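Notebook, table and crockery corner
Friday, started 8:40

Dishes into the blue bin. Continuing from the entry of Reto Bühler, who wrote the list of pieces but did not yet write how they should lie. I try to do that part now, so that we both use the same order and do not discuss it again at the sink.

Place: small table with the strawberry walls, fern cloth on top.

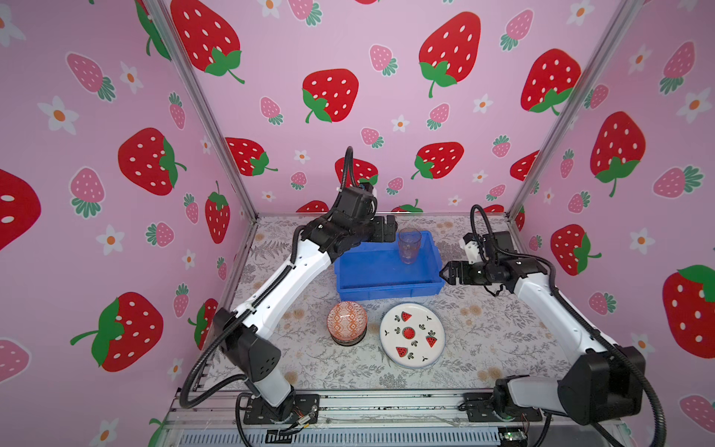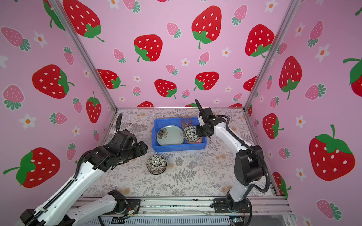 Same bin and same cloth in both; the plate and the bowls I mention later are in the second one.

Pieces and where they come from

The blue bin is the old one from Gwilliam. It is low and it is open on top, so everything taller than a bowl looks out over the side. I measured the inside length with the steel ruler and I get 300 mm at the bottom. Reto has written 310, I think he measured at the rim. Please use 300 when you plan what lies next to what.

The pale green plate is from the Clonell box. It has the gray flower near the rim. There were more of these in the box but one had a chip and I put it on the shelf above the sink with a piece of tape. Do not use this one, the chip is sharp.

The small bowls with the black and white leaves are all from the same shop and they nest very well, maybe too well. When they are pushed hard together I must turn the upper one a little to get it free. I prefer two short stacks. A tall stack leans when the bin is carried, and the leaf pattern makes it difficult to see how many rims there are. I have looked at it from the side and still counted wrong.

The glass is the clear one. For the empty bin trials we take the plastic cup.

Order that I propose

1. Plate first, in the left half. It can lie a bit tilted, this is no problem. I tried to make it completely flat and it always comes up on one side, the bottom of the bin is narrower than the plate wants.
2. First stack of bowls in the right half.
3. Glass behind the bowls, close to the back side. Standing, not lying.
4. Second stack waits on the cloth in front of the bin and goes in at the end, if there is room. If there is no room it makes a second trip.

For point 4 Idris Kemeys has another opinion. He would put the bowls on top of the plate, so that all is one trip. I did it by hand two times at the sink table. The first time it was good. The second time the stack moved to the side when I lifted the bin, and one bowl touched the glass. Nothing broke. I would still keep them separate, but I leave it open here and Idris can write under it.

Weights

Kitchen scale, the white one with the slow display. I waited each time until the number was quiet.

One small bowl: 74 g. I weighed three of them and they are equal inside one gram, so I write only one number.
Bin loaded for the carrying test, with both stacks and all the whole Clonell plates from the box: 3,770 g.

The second number is more than I expected. It is fine for carrying with two hands. With one hand at the short side the bin bends a little, one can feel it. So two hands, long sides, and the fingers not under the ribs.

About the cloth

I like the cloth but it has a problem. It moves. When a bowl is pulled over it and not lifted, there comes a small fold in front of the bowl and then the bowl stops or turns. I made the fold flat with my hand many times this morning. Double tape under the two front corners helped. Under the back corners I have not put any, the roll was finished. Reto, if you go to Brilholm for the other things, please bring the wide one, not the foam one. The foam one is too thick and then the plate stands on a step.

Also the cloth is pale and the plate is pale. If somebody puts the plate directly on the cloth, I see it badly in the evening when only the ceiling lamp is on. In the bin it is much better, the blue is strong.

The strawberry walls we keep. I asked if they are too restless behind the glass, and for my eyes they are, a little. The red comes through the glass and the edge is hard to find when I look from low down. But the panels are straight and they are finally fixed well, and I do not want to take them off again for this reason.

Washing

All pieces were washed before the start with the Drasness soap, 100 ml of the diluted one in the big basin. This is too much. I had to rinse two times and there was still foam in the foot ring of the bowls. Next time half. Dry the foot rings with the thin towel, the thick one does not go in.

Open points

Write the bowl order on the inside of the cupboard door.
Find out if the second stack fits when the glass is left out. I forgot to try it.
Idris to answer on the plate and bowls question.
Wide tape, see above.
The chipped plate: glue or throw away? I would throw it away, but it came in the box of six and Reto wanted to keep the six together.

11:15. Stopped for the morning. Towels are hanging on the radiator, please do not fold them yet.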